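Gripper pads slipping on glossy paperbacks (hand-held unit)
Shop Talk > End Effectors > Maintenance
Started by flurkdale_ben, 14 replies, showing page 1

flurkdale_ben
Hi all, longtime reader, first time I've had something worth asking. I look after the book station at our place in Flurkdale. It's a table, a stack of paperbacks and a hand-held gripper with two black pads, and people pick books up with it all day long. I don't do the picking, I just keep the tools going.

Since October the grip on shiny covers has gone downhill. Matte covers, fine. Cardboard, fine. Anything glossy creeps out of the pads on the lift, and it's worse when the book goes in at an angle. I wiped the pads with a dry cloth, put the screws back in snug, no change. I've got 2 spare pads in a drawer but I'd like to know what's wrong before I use them up.

This is the one it keeps getting sent back to me over. Big Chinese paperback, Journey to the West, lovely mountains on the front.

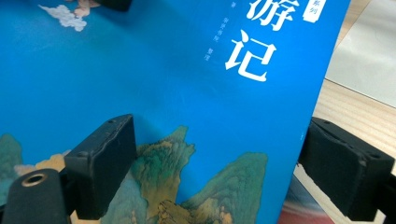

Blue cover between the pads, book tilted. Scuffs on the left pad are the bit I'm asking about.

Closing force is on the factory setting, 40 on the dial, never been touched as far as I know. Anybody been here?

trevis_nightshift
Oh man, I know those gray marks. Ours got like that and it was pad glaze. The face gets polished from rubbing and then it skates on anything slick. Take the pads off, 145 grit on a flat block, go in little circles until the shine is gone, alcohol wipe, put them back. Ten minutes. You'll kick yourself.

padwhisperer
Please don't sand them!! I say this on every one of these threads. If yours have a soft skin over a hard core you'll go right through it and then you own a pair of very expensive erasers. Find out what the pad is first. Also, who sells 145 grit?

trevis_nightshift
It's what's printed on the box in our shop, it came with a job lot, don't start. 150 will do the same thing. And I've been sanding pads for years, never gone through one.

padwhisperer
You've never gone through one of YOURS. Ben, what does the pad feel like if you push a thumbnail in? And is the wear on both of them or only the left? I can see light marks on the left one, but the right one mostly looks rough to me, with some gray along the edges that could just be the light.

flurkdale_ben
Thumbnail leaves a dent that comes back slowly, same all over. Left is definitely the shinier one to the touch. The right still has some tooth to it. Should have said that up front, sorry!

Oddur Frandsen
One side worn and the other not makes me think alignment before I think surface. If the left pad meets the book first every time, it does all the rubbing while the right one catches up. I'd close the gripper slowly on a strip of paper and see which side pinches. Then do it again near the top of the pad and near the bottom. You may find the fingers aren't parallel, and no sandpaper is going to help with that.

I'd leave the force alone for now. Everybody wants to crank it and then you get dented covers.

kettle_and_wrench
Agree with Oddur on the paper strip, disagree on the force. 40 is low for a fat paperback. We run ours at 70 on the same sort of books and I haven't seen a dent yet. Books are tougher than people think.

Oddur Frandsen
What dial, though? 70 on yours and 70 on his could be two very different squeezes. I've seen a nice hardback come out of a Drarer with a waist.

kettle_and_wrench
Ha, ok, fair. Ours is an old Hjaltadóttir with a knob somebody swapped. Ben, go up in small steps and use a book you hate.

flurkdale_ben
Ok so I did the paper strip over lunch. Left side pinches first at the bottom, and up top I can pull the strip out from the right side with hardly any drag. So it isn't closing square. I loosened the left pad, found a good bit of crud packed in behind it (paper dust mostly, plus something sticky I'm not going to think about), cleaned it out, and put it back with the gripper lightly closed on a flat piece of board so it would settle straight.

Much better on the strip. Blue book holds flat now, but I still get a bit of creep when it's tilted.

trevis_nightshift
So now sand it :)

padwhisperer
Isopropyl and a nylon brush first, scrub, let it dry, try again. If it still creeps, put a spare on the left and keep the old one for experiments. THEN let Trevis have it.

Oddur Frandsen
I'd change both together. A fresh pad against a tired one and you'll be back at the paper strip before long.

flurkdale_ben
Brush first, then both spares if that doesn't do it. I'm adding behind-the-pad cleaning to the weekly sheet too, we only ever wiped the fronts. Will post how the tilted lift goes once I've given it a few days.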